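Indoor Air Quality in Rented Workspaces: Progress Report to the Surix Fund
Reporting period: May to July

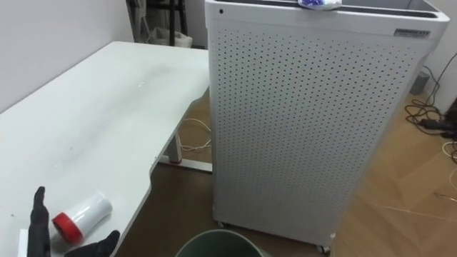
Worby, 3 August 2026

Summary

Work on the first phase is complete and the second phase has started. Spending is within the approved budget of each line. One deliverable, the tenant guidance note, has moved to the next period. No change to the end date is requested.

Scope

The grant covers measurement of fine particles and carbon dioxide in small rented offices, and a comparison of low-cost measures that tenants can take without altering the building. Large offices with central ventilation are outside the scope. So are homes, although two of the participating tenants live above their premises.

Site recruitment

The proposal set a target of 12 sites. Eleven had been signed by the end of the period. The remaining place was held for a ground-floor unit on Sosa Street, whose landlord withdrew consent after the lease changed hands. A replacement unit in the same block has been visited and is suitable. Its tenant has the agreement and has asked for a change to the clause on access outside business hours, which we expect to accept.

Measurement

Loggers were placed at desk height, away from windows and radiators, and set to record at five-minute intervals. A baseline period with no intervention was run at each signed site. The data set now holds 118 complete site-days. A day is counted as complete only when both channels have no gap longer than one hour during occupied time.

Most of the lost days have one of two causes: loggers unplugged by cleaning staff, and a clock fault in an early batch that shifted timestamps after a power cut. The second fault was corrected with a firmware update. Affected days were excluded and have not been reconstructed.

Preliminary results

Carbon dioxide followed occupancy closely at every site and fell slowly after the last person left. Particle levels were less regular. At the sites facing the ring road they tracked the morning traffic peak, with a delay that depended on whether windows had been opened on arrival. At rear-facing sites the largest peaks came from indoor sources, mainly toasters and one laser printer.

These results are from the baseline period only. They should not be quoted outside the Fund until the calibration check is finished.

Data handling

Records are held on the Fletik server and backed up nightly. Site names have been replaced by codes in all working files. Occupancy is entered by tenants as a daily range, and no personal data is collected.

Budget

An underspend of $3,000 on travel resulted from grouping site visits by district. We ask for approval to move this amount to calibration, where the laboratory has raised its fee per unit.

Risks

Summer closures will reduce usable days in August. Two sites have given dates and the schedule has been adjusted. Late-season smoke could raise outdoor levels enough to mask the effect of the measures under test. An outdoor reference logger will be installed on the roof of the Worby office before the next run.

Next period

Sign the replacement site. Complete the calibration check. Begin the intervention runs, starting with timed window opening and then portable filtration. Issue the tenant guidance note in draft to the Fund for comment.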